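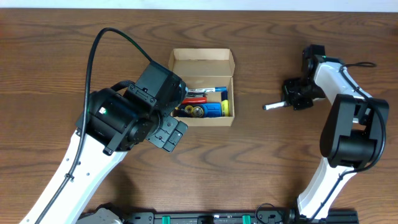 Both arms at the toolbox, right one holding the marker

Vetberg Makers Forum > Clubs and student projects > Two-arm tidy-up task, cable and gripper questions

pirport_lou
11 December 2022
Hello all. I help out with the after-school robotics club and we've been at this since September, so I thought it was time to show you lot where we've got to. The task is the one we set ourselves at the start of term: small stuff goes in the cardboard box, and both arms have to be involved somewhere. I let the students choose what went in the box and they chose everything, so it's a bit of a squeeze in there now (the red-handled thing is a pain, it slides about when you nudge it).

We've recorded 168 runs by hand so far and want to get to 200 before we break up. Two questions really. One, is it daft to have the left gripper waiting that close to the front of the box while the right one brings the marker in? Two, does anyone have a better way of doing the wrist cable on the left arm? It goes up in a big loop over the motors and I'm always sure it's going to snag — it hasn't yet, but I don't trust it.

kelell_bodger
Nice! I like that you've left the lid on. We cut ours off and then the box went floppy and the kids spent a whole session taping it back up.

On the cable, leave it alone. A big loop is what you want at the wrist. We shortened ours so it looked neater and pulled the plug half out the first time the wrist turned right round. If you must do something, add another clip lower down on the white part and keep the slack up top.

Achterberg_Tom
I'd disagree with that a bit. Big loops are fine until the other arm comes across, and with two of them pointing at each other over one small box it's going to come across. I'd bring the loop down by a couple of inches and see. Doesn't have to be tight.

Also, why is the marker being held sideways? It's pointing straight at the box like a dart. With that much in there already you'd want it upright and dropped in from above, surely?

pirport_lou
Sideways was the students' idea. Their thinking is that the long pen thing at the back is lying flat, so the marker should go in flat too, next to it. I did say there wasn't much room at the back! They want to try it anyway and I'm inclined to let them.

kelell_bodger
Let them. It's a club.

Achterberg_Tom
Fair enough, but if they're recording all these runs to train something on afterwards, they'll have a great pile of runs where the marker goes in the hard way. That's all I'm saying. Ours learned every bad habit we had, including a little wobble I do before letting go of anything.

Latrice Tillman
Joining in as I ran the same sort of task with my lot last year. We ended up with 209 runs and the number mattered far less to us than starting each one from a different place. If your box is always bang in the middle between the arms, move it! Turn it a bit as well. Ours was lovely as long as the box sat where it had always sat, and then somebody put it a hand's width to the left and the arm tried to post a glue stick into the table.

As for the left gripper, I'd keep it low by the front edge where you've got it, but get it doing a job. Have it hold the front wall of the box while the right one puts the marker in. Cardboard is so light that the whole thing scoots off as soon as you push on anything. Otherwise you've got a one-arm task with an audience.

pirport_lou
Oh, the different starting places thing is a bit painful to read. I think nearly all of ours have the box in the same spot. I'll own up to the group on Tuesday.

Holding the front wall is a good idea though. Would the fingers dent it? Ours are pretty stiff.

Latrice Tillman
They'll dent it a bit. We got through 6 boxes over the year, so start hoarding now. Go for the ones with a folded rim along the top, they last longer.

Achterberg_Tom
Or put a bit of double-sided tape under the box and be done with it.

kelell_bodger
Tape on a nice wooden top like that? You monster.

Also Latrice, I'm not sure I'd throw out the same-spot runs. We kept our early ones in and mixed the moved-about ones with them and it did all right. Lou, don't let anybody delete anything yet.

Latrice Tillman
No, agreed, keep them! I only meant do the rest differently.

pirport_lou
Right, plan for Tuesday: box gets moved and turned between runs, left gripper has a go at holding the front, extra clip on the left arm and the loop stays as it is for now (sorry Tom). Marker still going in sideways until they get fed up with it. I'll post again when we've got a few done.

Achterberg_Tom
Put me down for upright by the end of the session.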